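Gandadora Workshop Forum > Home builds > Two-arm helper, cable trouble at the right wrist

custodio_q
Posts: 59
Good evening to all. I continue here the thread of my two-arm machine, because the old one became too long and half of it was about paint.

For those who did not read it: the body is grey and white, two arms, black fingers on the grippers. I build it at home in the evenings, and on some mornings at the shared workshop when Madalena lets me in early. The job I want from it is simple to say. It must take a pillow from one end of the sofa and put it at the other end, without pulling the sofa cover and without falling on its face.

The left arm I am content with. It reaches over the front of the seat and stays there. The right arm is my problem. When I lower it near the floor, the position wanders a little, and after some minutes the gripper opens by itself. I changed the servo horn, no difference. I changed the supply from the small one to the one Su-chen recommended, no difference.

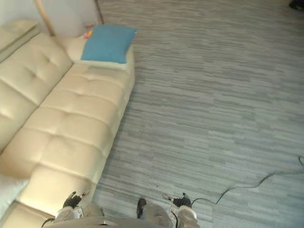
I suspect the wire to the right gripper. It goes down along the wrist and I left it very free, so the wrist could turn. Maybe too free. In the log I see 2 resets of the gripper board in one evening, always when the arm is low and turned to the outside. Has someone had the same? I would prefer not to open the forearm again, it has eleven very small screws and I already lost one of them.

s_yeh
Moderator
Resets when the arm is low and turned out means the connector is being pulled. I would bet my soldering iron on it. Put a drop of hot glue on the plug, or a small tie to the bracket, and try again before you touch anything else.

Also, please add a capacitor close to the gripper board. 1000 microfarads is enough. I wrote this in the old thread too, somewhere between the paint posts.

deolinda_c
I don't agree with the hot glue. I had glue on all plugs of my small arm and when one wire broke inside I had to cut everything. A tie, yes. Glue, no.

And what is the cable on the floor in your photo, with the loop? If that one belongs to the machine, I would look there first. On foam tiles a cable does not slide well, it sticks and then jumps. My cousin's cleaning robot dragged a lamp from a table that way.

custodio_q
Posts: 60
Deolinda, good question. The cable on the floor is the emergency stop line, it carries only a signal. But I must admit I never checked if the stop input and the gripper board share the ground. I will look tonight.

Su-chen, the capacitor I have already in the drawer. I confess it has been in the drawer since your first message.

abreu_c
Sorry to be the unpleasant one, but why test on the sofa at all? It is cream leather with buttons. One wrong move with the fingers and you have a hole. At the workshop there is the old bench with the mattress, it has the same height if you put the Antunes blocks under it.

custodio_q
Posts: 61
Because the mattress has no buttons! The tufted seat is exactly what makes it difficult. The pillow does not lie the same way twice, and the depth reading goes strange on the shiny edges. On the mattress it worked well in the second week and I learned nothing from it.

The fingers are limited in force, and I stay with my hand on the stop. My wife has also given her opinion about the sofa, so please believe that the subject was discussed.

mada_loureiro
I am with Abreu on this one. Test the wrist on the bench until the resets are gone, and then go back to the sofa. You are looking for an electrical fault and a perception fault at the same time, and you will mix them. The bench is free before 10:00, I open anyway.

s_yeh
Moderator
+1 for Madalena. And measure the voltage at the gripper board while the arm is moving, not at rest.

custodio_q
Posts: 62
Small news. I put the tie at the bracket, no glue (sorry, Su-chen), and soldered the capacitor. I ran 100 cycles of down, turn out, open, close. No reset. The grounds were shared, yes, so I separated them also. This means I do not know which of the three things cured it.

The position still wanders, but less.

deolinda_c
Now you must take them away one by one and see!

custodio_q
Posts: 63
With eleven screws? No, thank you. Ten screws.

abreu_c
For the wandering, look at the play in the shoulder and forget the wrist. Skotbridge has a thread about it, search for "shoulder shim". I cut mine from a yoghurt lid and it is still inside.

custodio_q
Posts: 64
I found it and I will try. I bring the arm to the bench in the morning, Madalena, if the offer is still valid.

mada_loureiro
It is. Bring your own screwdriver, the small one has gone again.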